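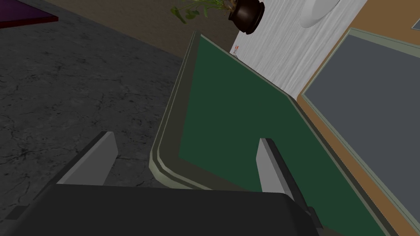 Workshop Tips: Budgeting for a Small Robot Arm and Gripper

Posted 1/9/18

The arm is usually the smallest surprise in the budget. Its price is printed on the quote. The money that gets away from you goes to the stand, the fingers, the trays, the wiring and the hours spent moving things a few inches to the left. These tips are for a home shop or a small business buying its first arm for picking parts out of trays and setting them down somewhere else.

Start with the tray

Pick the tray before you pick the gripper. Measure the inside floor, the height of the rim and the curve at the corners. A part that sits against a raised rim needs a finger thin enough to get between the two, and a rounded corner takes away more usable space than you would guess from the outside size. Write down the largest part and the smallest part you plan to move. The gap between the open fingers has to clear the largest one with a little left over on both sides.

If you are buying trays new, get a flat, single-color floor in a shade your parts are not. Plain green works well under bare metal and white plastic. Buy two more trays than you need right now. Makers change their molds, and a tray with a slightly different rim means teaching every position again.

Try it in simulation first

Most arm makers offer a simulator, and many will let you use it before you buy. Build your room in it roughly to size: floor, tray, nearby tables, anything on the wall. Put the view at the gripper and look at what the fingers cover up. Then run the arm to the far end of the tray and to the corner closest to its base. The near corner is where a short arm runs into trouble, as the joints have to fold up tight.

We planned our setup this way and changed the order before it went in. The first plan had the smaller Sercombe arm on a low stand. In the simulator it reached the far rim fine and could not get its fingers straight down along the near one. Raising the stand fixed it and cost us a taller stand, nothing more.

Put the plants, lamps and shelves in the model too. An elbow swings wider than the hand does.

What we spent

Arm, Granström, used, with controller: $3,302
Two-finger gripper with cable: $1,538
Steel stand, anchors, trays, power strip and emergency stop: $984
Spare finger pads and one set of blank fingers: $131

That comes to $5,955. It leaves out shipping and our own time. Set aside another tenth of the total for brackets and connectors you will not think of until you are standing there with a screwdriver.

Buying used

A used arm can be a good buy if the controller and the hand-held pendant come with it. Bought separately, either one can eat the savings. Ask the seller for the hours on the controller and a copy of the last backup. Ask to see the arm move every joint through its full range, slowly, with nothing in the gripper. Listen for grinding and watch for a drop when the brakes let go.

Check the bolt pattern on the wrist against the gripper you want. Adapter plates are easy to find for common sizes, but each one adds weight and pushes the fingers farther out, and both count against what the arm can lift.

Grippers are a different matter. Buy new if you can. Worn slides let the fingers tilt, and once they tilt the grip changes from one part to the next.

Choosing fingers

Wide flat fingers hold boxes and blocks well. Narrow ones reach into crowded trays. If you have both kinds of work, pay for a gripper with fingers that unbolt from the front, so you can swap them without taking the body off the arm. The Nirnerell gripper we settled on uses two screws per finger. The other one we looked at, from Trerkent, had a stronger grip, but its fingers came off only after the cover did.

Remember the body of the gripper as well as the fingers. A broad housing will touch a high tray rim long before the fingertips reach the floor of the tray. Take the finger length, subtract the rim height, and see what is left. We wanted an inch and settled for a bit less.

Planning the floor

Bolt the stand to concrete if you have it. Look the slab over first. Keep anchors well away from cracks, and have someone who knows concrete look at any crack that is wide, growing or higher on one side. Epoxy filler makes a crack look better and does nothing for an anchor.

Rugs and loose mats do not belong inside the arm's reach or under the stand. Run the cables along the wall base if they can get there, and through a floor cover if they cannot. Mark the full reach on the floor with tape and leave walking space outside the line.

Leave one side of the tray open for loading by hand. Reaching over the arm to change a tray gets old quickly and is a bad habit even with the power off. Fit the emergency stop on that same side, at waist height.

Costs that come back every year

Finger pads wear out. Ours last a few months on metal parts and longer on plastic. Controller batteries need changing on the schedule in the manual, and some controllers lose their stored positions if the battery goes dead. Make a backup before you change it.

Call your insurance agent before delivery. Ask whether the arm counts as equipment or as part of the building once it is bolted down. Our policy renewed in November and the answer changed which form we had to fill out.

Keep the crate if you have the room. It breaks down flat, and an arm without its crate is harder to sell.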